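I don't believe in most table-setting advice. The diagrams with eleven pieces of cutlery were drawn for houses with staff, and the "rule of thumb" measurements never survive contact with my aunt's chairs. So when Dagmar Šindelář told me she lays out every long table on taped paper before she lets a plate near the good cloth, I filed it with the napkin swans.

I've now done it for two large dinners. Part of it works. Some of it is fuss, and I'll say which.

## What you need

- A roll of plain brown paper, wide enough to cover the table or to be joined down the middle
- Masking tape in a color that shows up against the paper (blue is fine)
- A tape measure
- One of each kind of plate you're thinking of using
- The actual chairs

Skip the printed placement kits. I bought one from a shop in Ernbridge and it assumed every guest was the same width and left-handed people didn't exist.

## Step 1: Cover the table

Roll the paper out with the curl facing down and tape it under the table edge, never on top. Creases will show. Leave them. I lost a good part of an evening trying to smooth mine with a warm iron, on the advice of a magazine, and got flatter creases.

If your table is waxed or freshly oiled, test the tape on the underside first and give it a night. "Low-tack" on a label is a promise made by someone who doesn't own your table.

## Step 2: Put the chairs in before you measure

Every guide I've read starts with the plates. That's backwards. Push the chairs in, sit in two neighboring ones with another adult, and pretend to cut something. Wherever your elbows hit is your spacing. Mark the middle of each seat with a scrap of tape on the paper and take the chairs away again.

Table legs matter too. Vlasta Štěpánek's table seats a comfortable number on paper and one fewer in life, on account of a leg that lands exactly where a knee wants to be.

## Step 3: Tape the grid

Run the long strips first, side to side, one toward the far edge and one toward the near edge. Then put in the cross strips. Tear the tape by hand if you like; the ragged bits make no difference to anything. You're marking territory for plates, and a plate is forgiving.

You'll read that every cell must be identical. I don't see why. What you want is a middle band deep enough for a plate with some air around it. The outer bands are for glasses, bread, salt and whatever people put down when they run out of hands.

## Step 4: Try the plates

Set one plate in each place and then leave the room. Come back through the door your guests will use. A plate that's off shows up at once from there, and it's hard to spot when you're leaning over it.

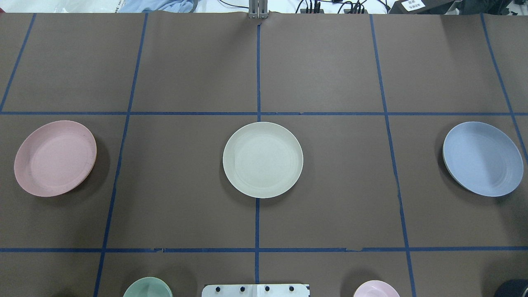

**Millbridge, September**

I wanted to know if plates that don't match could share a table, which the stylists all swear by and which I've always suspected is an excuse for breakages. A dusty pink and a cream-white, both with a bit of speckle, get along better than I expected on plain brown. The low rim on the pink one helps. I still wouldn't try it with a loud pattern, whatever Lilledik's catalog says.

Two things to check at this stage:

1. **Centers.** Decide if a plate sits inside its cell or on top of a line. A line running under the plate and out again is the easier guide by far, and I wish I'd done every place that way.
2. **Stacking.** If you plan to stack, put the whole stack down now. Height changes how crowded a place feels, and a smaller plate on top can hide how much room the bottom one takes.

## Step 5: Copy it over

Take a photo from above, then write the distances straight on the paper, next to each line. Lift the plates, peel the paper off in one piece, roll it up and keep it. Put the cloth on and set the places from your numbers.

Dagmar transfers her marks to the cloth with pins. I tried it and spent dinner thinking about pins. A tape measure is enough.

## Is it worth the trouble?

For four people, no. Put the plates down and eat. For a full table with borrowed chairs, I'd do it again, mostly for Step 2, which you could do without any paper at all. Dagmar disagrees and says the tape is the whole point. She also owns the Bednárik folding ruler, so weigh that as you see fit.

The roll from my first dinner is behind the pantry door with the distances still on it. If you use the same chairs next time, you can start at Step 5.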